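The midweek replay should stay

Every winter the same argument comes back around, and every winter I end up on what seems to be the losing side of it. The league wants to scrap replays in the county cup. If a tie is level after ninety minutes it would go straight to penalties, everyone would go home, and the fixture secretary would have one less thing to fit in before April.

I understand the case. Salby had 7 games called off before Christmas last season and spent the spring playing catch-up on a pitch that was mostly sand by the end. Lacroix played twice in three days and lost both. Part-time players have jobs, and a replay on a wet weeknight an hour from home asks a lot of them. I don't dismiss any of that.

But the cup is the only competition a club our size enters with any real hope of a night people remember. We are not going to win the league. We finished ninth, and ninth felt fair. The year we drew away at Brakska, two divisions above us, we brought them back to our place on a foul night and the ground was fuller than it had been in years. We lost the replay by two goals. The gate paid for the new floodlight bulbs and most of the drainage work behind the far goal.

Under the new rule that night doesn't happen. We'd have had a shootout in front of their crowd, and whatever the result, the money would have stayed there.

Being a supporter at this level mostly means staying in when you want to be out. The pitch inspection is at nine, the message comes through soon after, and that's your Saturday gone.
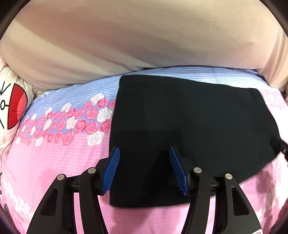 Another postponement, another day indoors.

So I don't accept that fans are worn out by too many matches. In January we'd take any match going.

The other argument is about fairness to the bigger club. They did the traveling, or they hosted, and they shouldn't be punished with an extra game because the smaller side hung on. I have never followed this. If you can't beat a team from two divisions down at your own ground, a second game is a mild sort of punishment. You still get to play it with the better squad.

There is a middle way and it has been suggested before. Keep replays through the first 4 rounds, when the small clubs are still in it and the gates matter most, then go to penalties from the quarterfinals on. The calendar gets its breathing room in the spring, where the backlog really bites. I'd also let the two clubs agree between themselves to skip the replay if neither wants it. Some won't want it, and that's their business.

The Simuline money has been mentioned too, since the sponsor is said to prefer a tie settled on the night — easier to film, easier to put in a highlights package. Maybe so. The sponsor's name is on the trophy and I'm glad of the check. It shouldn't be deciding how a cup tie ends.

The clubs vote in April. Ours hasn't said which way it will go, and I'd like it to tell us before the meeting.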